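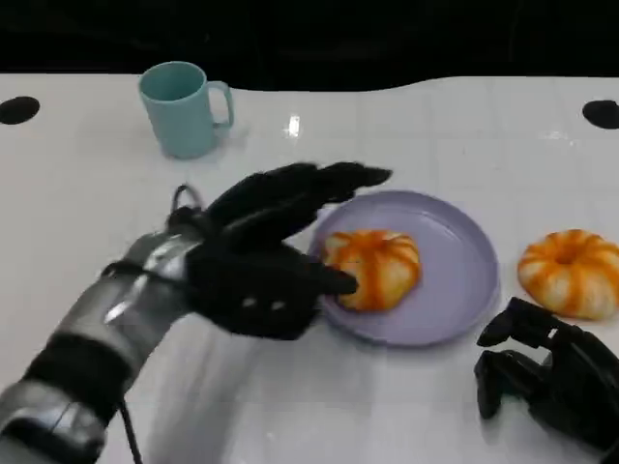
**Subject:** Irnix feeder giving double portions after update
**Opened by:** Poul Vigfúsdóttir
**Product:** Irnix dry food feeder, twin bowl
**Status:** Waiting for customer

**First message**

We have two cats, Banari and Ladefoged. Banari is on Vavadel renal biscuits from the vet and Ladefoged has ordinary dry food. The feeder opens the right lid by reading their collar tags. It was fine until the September update. Now Banari's side drops a second portion if she walks off and comes back within a few minutes. The app only shows one meal.

She is meant to have 12 g a meal. I weighed what came out this morning and got 24 g. I have switched it off at the wall twice and it made no difference.

**Support, 10:40**

Thank you for weighing it, that helps. Please could you check the following:

1. In Settings > Bowls, is "Top up on return" on or off for the left bowl?
2. Is each tag listed once under Pets, or does either cat appear twice?
3. What does the app give as the hopper level?

Please feed Banari by hand until this is sorted, as she is on a vet diet.

**Customer, 11:15**

1. Off for both bowls.
2. Ladefoged once. Banari twice, the second one with no photo. I didn't add it.
3. 86%. I filled it last night so that looks right.

**Support, 11:30**

The second Banari entry is the likely cause. The update moved pet profiles to a new list, and where a tag had been renamed in the past it could be copied over under both the old and new names. The feeder then treats them as two cats, each due a meal.

- Open the entry without a photo and choose Remove. Don't choose Reset, which clears the tag as well.
- Close the app fully and open it again.
- Hold the button on the back of the feeder until the light goes amber, then let go.
- Run a test portion into an empty bowl and weigh it.

**Customer, 12:20**

Removed it. The light took a few goes — it went amber, then red, then amber again. The test portion was 12 g. I did rename her tag when we first got the feeder, I had spelt it wrong.

The history now shows her as having eaten nothing all week. Is that gone for good? The vet wants the figures at her next check.

**Support, 13:05**

Red between the two ambers is the feeder saving its settings and can be ignored.

The meals were stored under the entry you removed. We keep the last 200 meals per feeder on our side and can send them as a spreadsheet. The extra portions will not be in it, so please tell the vet that she may have had more than it says.

Could you let us know:

- whether Banari gets a second portion after tonight's meal
- which email address to send the spreadsheet to

**Internal note**

Same fault as the other renamed tag tickets. Linked. Keep open until the evening meal is confirmed.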